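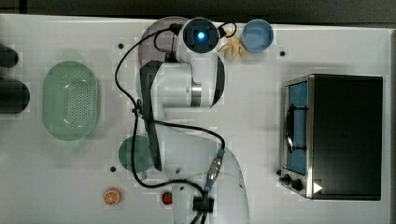

Grakell Tabletop Kit
For small arms at home or in a shared shop
$387 for the full kit, shipping included in the lower 48

Hi, and welcome to the page for the only thing I sell! Grakell is a work surface kit for people who have a small robot arm and want to teach it kitchen chores without giving up their real kitchen. I built the first one for my own arm in our shared shop, then people at the other benches wanted one, and by November I was cutting tops every evening and had to put up a proper page (this one, sorry about the plain look).

What you get in the box

White tabletop, pre-drilled, edges sanded
Leveling feet and all the screws, plus a few spares
Cable clamp for the arm base
Drilling template, full size, on heavy paper
Printed setup guide, which I keep rewriting

The arm isn't included, and neither is the play food. I get asked about the food more than anything else! Mine is ordinary toy stuff, bananas and strawberries and a ketchup bottle, and you can pick up the same kind of thing at any toy store or yard sale. Get a mix of shapes. A plate is a whole different problem from a strawberry, and you'll want both on the table pretty early on.

Why white, and why flat

My first top was a scrap of butcher block with a lovely grain, and my object finder thought the knots were food. I spent a whole weekend on that before I gave in and bought white sheet. It's matte, so overhead lights don't throw a big glare spot in the middle, and it wipes down with dish soap. It does scuff if you drag metal across it. I've gone after the worst scuffs with a melamine sponge and they mostly come out, but go easy on it.

The holes are there for fixtures. You can bolt down a stop or a little fence, or leave them open and forget about them (I mostly leave them open).

Picking up tall things

Bottles are what most people want to try first, and I get it, they look great when they go right. Start slow. Come in from the side with the gripper open wide, close gently, and only then think about lifting. I run my arm at a crawl whenever I'm trying a new grasp and I keep one hand near the stop button the whole time. 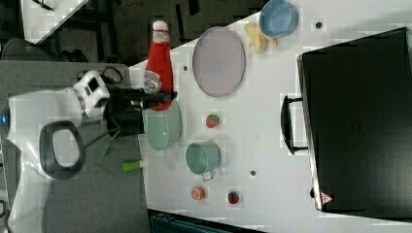

Prorum wrote in to say that bottles were the easy part on their Grakell and small round things took much longer, mainly because the fingers kept nudging them away before they closed. Foam tape on the fingertips helped, they said, and so did coming down from straight overhead.

I've since tried the foam tape and I like it a lot, so there's a strip in every kit now. Stick it on clean fingers and swap it when it gets shiny.

Small things and the wrist camera

If your arm has a camera at the wrist, set it up so both fingertips show at the bottom of the view. It makes lining up on something little so much easier, and you'll spot a crooked approach before you've shoved your strawberry halfway across the table.

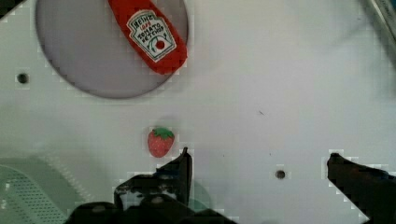
Redo your camera alignment any time you take the gripper off, even if you put it back exactly the way it was. I skipped that step once and lost an evening to it.

Specs and shipping

Weight: roughly 918 ounces boxed, so get a friend for the stairs
Assembly: 2 hours, more if you stop to argue about cable routing
Tools: hex keys, a level, a drill if you're adding your own holes
Lead time: 3 weeks

The Clorkero base plate and the Sokol base plate both bolt straight on. For anything else, send me the bolt pattern before you order and I'll tell you whether I can drill it. Returns are fine as long as you haven't put new holes in the top.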